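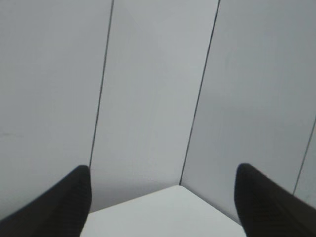
Grunerell Baseball League: Minutes of the July Scoring and Records Meeting

Filed under: League Business / Minutes
3 comments | 11 shares

Present: Kohei Ichikawa (chair, Flodum), Chiyo Yoshida (records), one delegate each from Hoshino and Sekgate.
Apologies: none received.
Meeting opened at 7:05 p.m.

1. Minutes of the previous meeting

Accepted with one correction. Under item 4, "earned runs" should read "unearned runs."

2. Matters arising

The Hoshino delegate confirmed that the missing second-game scoresheet from the Sekgate doubleheader has been found and scanned. The box score balances. Yoshida has entered it and removed the provisional mark from both teams' totals.

The scorer's table at the Sekgate field still has no cover on the first base side. Carried forward.

3. Suspended game, Flodum at Hoshino

Play stopped in the bottom of the sixth with one out and a runner on second. Ichikawa handed the chair to Yoshida for this item.

The Flodum scorebook shows the batter with a count of two balls and one strike. The Hoshino book shows one ball and one strike. The plate umpire's card agrees with Flodum. Agreed that the game resumes from the umpire's card and that the Hoshino book is to be corrected in red ink and initialed.

The Hoshino delegate asked whether a player added to the roster after the stoppage may enter the resumed game. The bylaws don't address this. Agreed for this game only that he may, provided he was not on another league roster on the original date. A permanent wording is to be drafted.

Ichikawa resumed the chair.

4. Batting and pitching qualification

Yoshida presented the season file. It holds 94 games, all reconciled except the suspended game above. The minimum for the batting title remains 2 plate appearances per team game. Sekgate proposed raising it. No second, and the proposal was not put to a vote.

For career lists, the minimum stays at 200 at-bats. Walks, sacrifices, and hit-by-pitch do not count toward this figure. The note on the printed list says "appearances" and is to be changed to "at-bats."
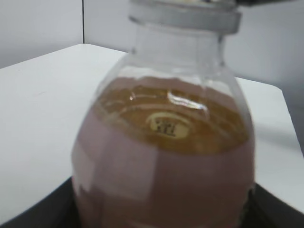

Clear glass jar with pinkish-brown powder.

5. Rulings on scoring

(a) Ground ball deflected by the pitcher, fielded by the shortstop, late throw to first. Scored as an error in the Sekgate book. Changed to a hit. The batter's average and the pitcher's earned runs are to be recalculated.

(b) Runner advanced to third on a throw to the plate. Scored as a stolen base. Changed to advance on the throw.

(c) Dropped third strike, batter safe at first. Strikeout stands for the pitcher. Passed ball charged to the catcher, as scored.

(d) Win credited to the Hoshino starter, who left after four innings. Referred back to the scorer, who is to name the most effective reliever.

6. Rosters

The limit remains 24 players per team. Flodum is at the limit and must release a player before its pending addition is approved. Sekgate to resend its list with uniform numbers, two of which are duplicated.

7. Other business

Scorers are reminded to record substitutions by inning and batting position. Initials alone are not accepted. Books are due to Yoshida by noon on the day after a game.

Actions
Ichikawa: draft roster wording for suspended games.
Yoshida: correct career list note, enter changes under item 5.
Sekgate: resend roster, report on table cover.
Hoshino: correct book, return ruling on 5(d).

Meeting closed at 8:40 p.m.

Related
Grunerell League standings through July
How to submit a scorebook correction
Sekgate field: ground rules
Career batting list (under revision)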